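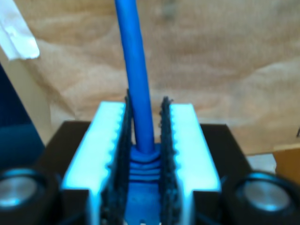
A patch cable is a short length of network cable with a plug fitted at each end, used to join one piece of equipment to another or to a socket in a wall or panel. The name comes from telephone exchanges and sound studios, where operators made temporary connections, or patches, by moving cords between rows of sockets. In modern networks the term mostly refers to copper cables with four twisted pairs of wires. The part where the cable meets the plug takes the most bending, and it is often covered by a moulded sleeve called a strain-relief boot. A boot may match the cable, as with a royal-blue cord and a blue boot, and many have a stack of horizontal ridges near the narrow end.

Construction

The wires in a patch cable are usually stranded, meaning that each is made of several thin strands of copper. Stranded wire bends more easily than the solid wire used inside walls, but it loses more signal over distance. For this reason patch cables are kept short, and long fixed runs are made with solid cable. The pairs are twisted at different rates to reduce interference between them. Some types also have a foil or braided screen under the outer jacket.

Boots

There are two common ways of fitting a boot. A moulded boot is formed directly over the end of the cable and the rear of the plug. A slip-on boot is made separately and is threaded on to the cable before the plug is crimped. Some boots include a cover for the plug's locking tab, which can otherwise catch and snap when a cable is pulled out of a bundle. Covered tabs can be hard to press where sockets are close together, and slimmer boots are sold for crowded panels.

Colour

The colour of the jacket has no effect on how a cable works. Many sites use colour to show what a cable is for, such as one colour for telephones and another for cameras, but practice differs from one building to the next. In a handbook for school technicians, Amanuel Hadgu advised keeping a written key inside the cabinet door and adding a label at both ends of each cable. The supplier Lumenta took a different approach, using jacket colour to show length.

Handling

Sharp bends can disturb the spacing of the pairs and weaken the signal. Cables are normally grouped with hook-and-loop straps, as plastic ties pulled tight can crush the jacket. A damaged patch cable is generally replaced, although a new plug can be crimped on if the remaining length is sufficient.

See also: Crimping tool; Patch panel; Twisted pair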